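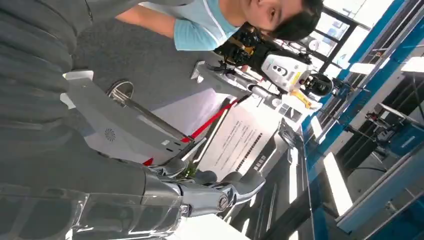
Posted by Rochelle Villanueva, Dellotia Sample Room | September

Dellotia > Work with us > Open places > Tray and card sorting

Print this page | E-mail to a friend

Tray and Card Sorting Assistant (part time, two places)

Dellotia is looking for two persons to help in our sample room. We prepare small cards and small packets for shops which want to show their customers what they can order. Each card must go to the correct slot of the correct tray, and the list on the computer must say the same as the tray. It is quiet work at a table and it asks for patience and clean hands.

At present we keep 963 different cards in our list. You do not need to know them before you come. Ignacio Kincaid will sit with you during the first shifts and show you how the codes are made and how we write them down.

What you will do

- take the cards and packets from the delivery box and check them against the list
- put them in the slots of the wooden trays, in the order of the list
- enter in the laptop what is placed and what is missing
- save the list on the external drive when the shift is finished
- clean the tables for the next person
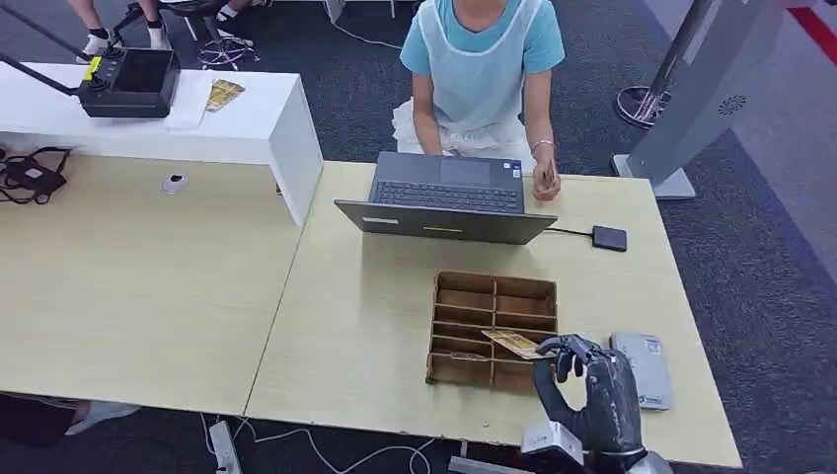
Most of the mistakes we had last year were made when somebody placed a card from memory. We ask therefore that you read the code each time, also if you have placed the same card many times that day. Speed is not so important for us. A full order has 47 trays, and it is allowed that one order takes more than one shift.

The cards bend easily at the corners. Please hold them by the edges and do not press if a card does not want to go in. Put it to the side and tell Darnell Ostrowski, who looks after the trays and can sand a slot that is too narrow.

Working hours

The shift is three hours, in the morning from 9:00 or in the afternoon from 1:30. Tell us which one you prefer. You can also write "both", but then we will choose. There is a break of fifteen minutes, and coffee and tea are free.

What we ask from you

You can read small print, with or without glasses. You can sit for a longer time and you do not mind to repeat the same movement. You have some experience with simple tables on a computer. English at everyday level is enough, as several of us learned it as adults.
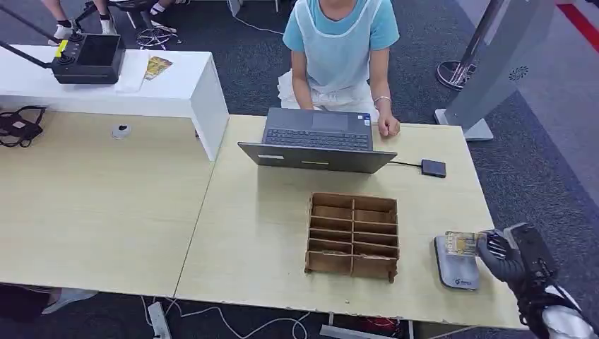 Clothing is simple. Come in a T-shirt or another top with short or close sleeves, because wide sleeves pull the cards out again. We give you a disposable apron at the beginning of the shift, the white kind which also covers the lap when you sit. Large rings and watches should stay in the locker, but a thin bracelet like the one at the laptop is no problem. Food and drinks stay outside of the room.

Pay and contract

You are paid by the hour, every second week, and the training hours are paid the same as the others. The contract is first for the season of the Gornwood order and can be made longer if both sides wish it.

How to apply

Write a short letter to Corrado Vitale at the Dellotia office. Say when you can begin and which shift is good for you. A resume is welcome but one page is sufficient. We invite everyone who is suitable to come for a trial hour and fill one tray. Please mention in your letter if you need a higher chair or a stronger lamp, so it can be ready when you arrive.

Contact: Dellotia Sample Room, Corrado Vitale | Copyright Dellotia | Back to top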